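# Veltero two-arm kit: where we are in the trial

Hi Valbona -- you asked for something you could read over a coffee, so I've left the log sheets out and kept this to what I think of the kit so far.

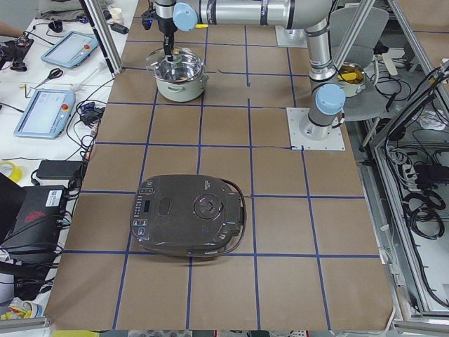 Veltero sells this as a kitchen kit, and the question you gave me was whether Storkside could put one in the prep room and get a useful day out of it. We're into November now and I'd say we're a bit past halfway to an answer. The hardware went together faster than I expected. Both arms bolt down through square white base plates, and once those were on the board I had no reason to touch them again. The blue tape grid on the brown surface was our own addition and it's the best cheap thing we've done! When I write up a run I can say which square the green pot or the rice cooker was in, and anybody can set it up the same way the next morning. Veltero's manual wants you to measure everything from the base plate with a ruler, and I gave up on that after one afternoon.

We've done 132 logged runs. A run is one full go at a task, start to finish, and I only count it as good if I didn't have to step in. Of those, 95 were good. Most of the bad ones came early on and most had to do with lids. The pot lid is glass with a metal rim, and if the gripper takes it a little off center it swings and you lose it. I moved the grasp point closer to the handle and slowed down the lift, and that helped a lot (I wish I'd tried it sooner, I spent far too long fiddling with grip force). The rice cooker is a different kind of trouble. Pressing the latch is fine. Picking the right button out of that little column on the panel is where it still goes wrong, so for now I start the cooker by hand and I don't count that step either way.

A few notes on the kit itself, since the board will ask:

- The teach pendants are easy to learn. I had Wilness's kitchen lead moving an arm within the hour, and she'd never touched one before.
- The emergency stops work every time. I test both before the first run of the day.
- Getting the two arms to share space is clumsy. You set keep-out zones on each one separately, and if you change one you have to remember to change the other. I forgot twice.
- Cables. The kit comes with a lot of them and no real plan for where they go. Ours are coiled up on the shelf and behind the frame, and it's a mess. A prep room would need proper trunking.

On money, we're fine. I've spent $2,000 of the parts budget, most of it on the aluminum framing and the spare set of finger pads. Berchtold have offered us a service plan on top. I haven't signed it and I'd like to talk to you first. The parts cover looks fair to me but the response times are vague, and when I asked what happens if an arm goes down in the middle of a shift I got a brochure back.

So what's next? I want another 50 runs with the lid task exactly as it is now, no tweaks from me, so we have a clean block to show people. After that I'll have a proper go at the buttons. Veltero's support desk says there's a finer fingertip they can send, and I've asked for a pair on loan -- no date yet.

Two things I need from you. One is a yes or no on the Berchtold plan before their quote runs out. The other is a word with Storkside about floor space, as the enclosure takes up more room than the drawing they signed off on, and I'd like them to hear it from you before they see it. Mornings are best if you want to call, I'm usually at the bench by eight.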